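Werkstattbuch, 17. August 2025
Leihgerät Bralo, Greifpaket »Textil« von Miletti

So, jetzt setze ich mich endlich hin und schreibe auf, was wir mit dem Bralo-Paket bisher gemacht haben, bevor mir die Hälfte wieder entfällt (und bevor die Kollegen von der Spätschicht mich zum dritten Mal im Flur abfangen und fragen, ob wir das Ding nun kaufen oder nicht). Kurz vorweg: Ich weiß es noch nicht. Ich mag es aber mehr, als ich im Mai gedacht hätte, als das Angebot kam und ich beim Lesen schon die Stirn gerunzelt habe.

Was im Angebot steht

Miletti verkauft das Paket als Ganzes: Greifer, zwei Fingersätze, Handgelenkkamera, Software und einen Einrichtungstag. Ohne Kamera geben sie es nicht ab, ich habe zweimal nachgefragt und zweimal eine sehr freundliche Absage bekommen. Preis 1.724 Euro netto, der Ersatzfingersatz kostet 283 Euro. Das ist für ein Paar Finger kein Pappenstiel, und ich schreibe es deshalb gleich hier oben hin, weil uns die Finger weiter unten noch beschäftigen werden.

Die Leihdauer beträgt 42 Tage. Das ist großzügig, da kann man nicht meckern! Von Esfahani haben wir damals ganze zwei Wochen bekommen, und die erste davon ging für den richtigen Stecker drauf.

Vor dem Greifen: Finger offen, Blick auf den Tisch

Angefangen habe ich wie immer mit dem langweiligen Teil. Greifer auf, über die weiße Platte fahren, Kamerabild ansehen, Tasse Kaffee dazu. Die Finger kommen von unten ins Bild und stehen schön symmetrisch, da muss man nichts nachjustieren. Was mir beim genauen Hinsehen auffiel, sind die Spitzen: beide leicht rau, mit einer kleinen Kerbe ganz oben. Bei Hartteilen wäre mir das egal. Bei Stoff denke ich sofort an Fäden, die hängen bleiben, und das gehört in die Rückmeldung an Miletti. Die Maserung der Platte ist zwischen den Fingern scharf zu sehen und verschwimmt nach oben hin. Für die Nähe reicht mir die Schärfe gut, für alles weiter weg bräuchten wir ohnehin eine zweite Kamera.

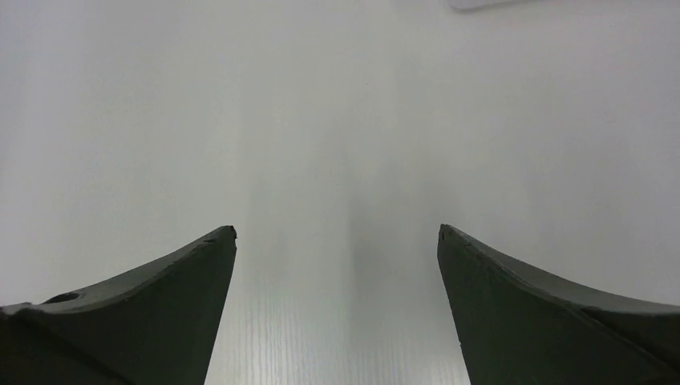 Greifen am Stoff

Als Probestück dient das fliederfarbene Tuch, matt und weich, das wir schon für die Esfahani-Vergleiche hatten. Es ist ein dankbares Stück, weil es auf der hellen Platte gut zu erkennen ist, und ein undankbares, weil es sich in jede Richtung legt, in die es gerade nicht soll.

Die Software bietet zwei Griffarten an, im Menü heißen sie »Falte« und »Ecke«. Bei »Falte« setzt man im Kamerabild einen Punkt auf eine Erhebung, und der Greifer fährt von beiden Seiten heran. Das Setzen des Punktes ist wirklich hübsch gelöst, ein Klick, eine kleine Drehung, fertig. Ich hätte mir nur gewünscht, dass man die Schließkraft auf derselben Seite einstellen kann und nicht drei Menüs tiefer suchen muss — das habe ich mir jetzt auf einen Zettel geschrieben und an den Monitor geklebt.

Zwischen den Fingerspitzen ist der Stoff eng zusammengedreht, darüber steht die Falte breit und bauschig. Links an der Greifstelle schaut eine kleine weiße Faser heraus. Ob die vom Tuch stammt oder von irgendwo eingeschleppt wurde, kann ich nicht sagen, also bitte das nächste Mal vorher mit der Fusselrolle drüber. Und dann der Lack: dunkelgrün glänzend und an Kanten und Schultern deutlich abgeplatzt, hell darunter, am rechten Finger unten ein richtig großer Fleck. Ich will das Miletti nicht allzu streng ankreiden, ein Leihgerät geht durch viele Hände, aber wer mit hellen Textilien wirbt, sollte sich über eine Beschichtung Gedanken machen, die nicht bröselt. Frage für die Rückmeldung: Gibt es die Finger auch unlackiert?
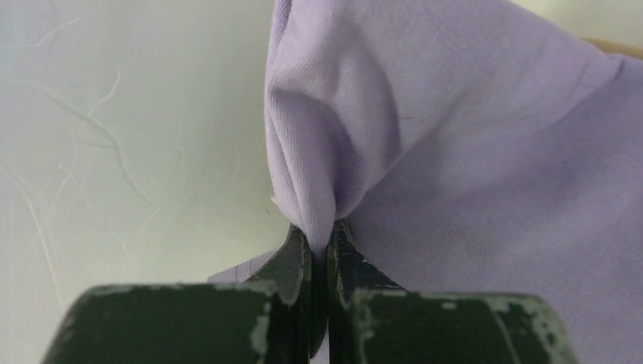 Eintrag und Aufnahmen: Werkstatt Brendik, Prüfplatz Handhabung

Weiter mit »Ecke«. Diese Griffart war für mich der eigentliche Grund, das Paket überhaupt kommen zu lassen, denn fürs Vorlegen an der Faltstation brauchen wir den Stoff an genau einer Stelle gefasst, möglichst knapp, und der Rest soll frei fallen. Im Handbuch stehen dazu anderthalb Seiten, davon eine mit Warnhinweisen. Ich habe den Griffpunkt deshalb von Hand gesetzt und die Automatik erst einmal links liegen lassen.

Vom Griff her gefällt mir das gut. Das Tuch ist nur ganz oben am Spalt geklemmt, die Fältchen laufen fächerförmig von der Spitze weg, und rechts sieht man sauber, wo zwei Lagen übereinanderliegen. Genau diese Doppellage interessiert mich, weil unsere Station damit regelmäßig Ärger hat.

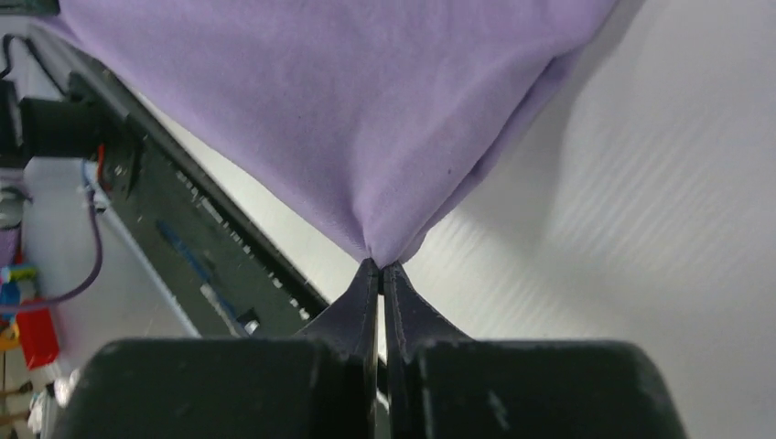 Für die Automatik will ich mir einen eigenen Vormittag nehmen, ohne Telefon und am liebsten mit jemandem, der mitschreibt. Offen sind noch das Verhalten bei dunklem Stoff, die Wiederholung mit dem zweiten Fingersatz und die Frage, ob der Einrichtungstag auch in zwei halbe Tage geteilt werden kann. Das Handbuch liegt im Schrank über der Werkbank, bitte dorthin zurücklegen.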